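Fillar (bin-picking kit)

Fillar is a bin-picking kit sold by Kokbridge, a small automation firm that started out making vision brackets and sort of drifted into software. I've been keeping this article going for the wiki since the first release, and I run the kit myself, so please read it as an entry written by a user. Corrections are welcome on the talk page.

Overview

The kit is meant for shops that already own a robot arm and want it to pull long, thin parts out of a bin where they've been dumped any old way. Bars, rods, strips, short lengths of tube, that kind of thing. You get the picking software, a camera with its mount, a calibration plate and a set of finger blanks you can drill to suit your own gripper. You do not get an arm, a gripper or a bin, and I know at least one buyer in the forum who was pretty upset when the box arrived and it was that small!

Kokbridge sells it directly and through Vurport, a reseller that also does the installation if you don't fancy doing it yourself. I did my own. It took me most of a February and a fair bit of muttering, though a good part of that was my own wiring and I can't blame the kit for it.

How it works

Fillar looks at the bin from a fixed point, works out which bar is easiest to reach, and sends the arm a grasp pose plus a path in and out. After each pick it looks again. The ranking is the clever part, I think. A bar lying clear of the others scores high, a bar touching its neighbor scores lower, and a bar pushed up against a wall scores lowest of all, as the fingers need room on both sides. You can change how much each of those things matters on the settings page, and I'd suggest leaving them alone for the first few weeks.

There's a color option too (added in version 3), so you can tell it to take only red parts, or all the red ones first and then the green. Before that you had to sort by length, which was no use to anyone whose parts were all the same length.
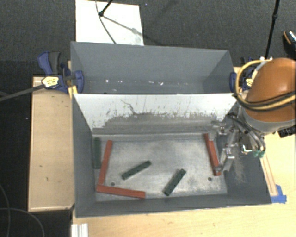 Red and green bars in the front compartment of a double bin, with the gripper at the right-hand red bar.

Bins and mounting

Pretty much any open-topped bin will do, and a divided one is fine as long as you draw the pick zone around just the compartment you want. The manual asks for a matte floor. Mine was never matte, and a scuffed metal floor has worked out okay with the exposure turned down a little. Dark parts in the shadow of a wall are still the hard case, and a dark green bar standing along the side is just the sort of thing that gets left for last.

Whatever bin you use, clamp it. The kit assumes the bin stays where it was when you calibrated, and a bin that creeps across the table will have you chasing bad picks for an afternoon before you think to check. Bar clamps on the walls are plenty. Just remember to add the jaws to the keep-out map – the software knows about the walls and nothing else until you tell it.

Hoses deserve a word. If your gripper has air lines and cables running down the arm, give them enough slack for the wrist to turn but not so much that a loop hangs down over the bin. The camera will happily treat a hose as part of the clutter. Fillar has a hose mask for this, and it's decent, but tidy routing is better.

Performance

The Kokbridge data sheet gives 83 picks in ten minutes with one arm and loose bars. I've never reached that. On my own setup I get some 70 on a good run, and 66 is more like my usual, mostly down to my slower arm. The last few bars always drag the figure down, because that's when you're left with the ones hugging the walls and corners. There is a nudge move that pushes a stuck bar toward the middle before trying again. It's slow and a bit comical to watch, but I leave it switched on.

Compared with Magaña

The kit people usually weigh it against is Magaña, which has been around longer and costs more. I've used both. Magaña is better with shiny parts and has a nicer calibration routine, and its manual was clearly written by someone who had installed one. Fillar is easier to teach a new part – you lay a single bar on the table, let the camera see it from a few sides and you're done. For mixed bins of all kinds of shapes I'd still go with Magaña. For bars and rods I kept Fillar.

Known problems

The finger blanks are soft and wear at the tips, so order spares with the kit. The pick log fills up the disk if you leave image saving on. Restarting the camera without restarting the software leaves you with a frozen view and no warning, which has been reported to Kokbridge more than once and was still there in the latest release I tried.

See also: Bin picking; Parallel grippers; Part feeders; Hand-eye calibration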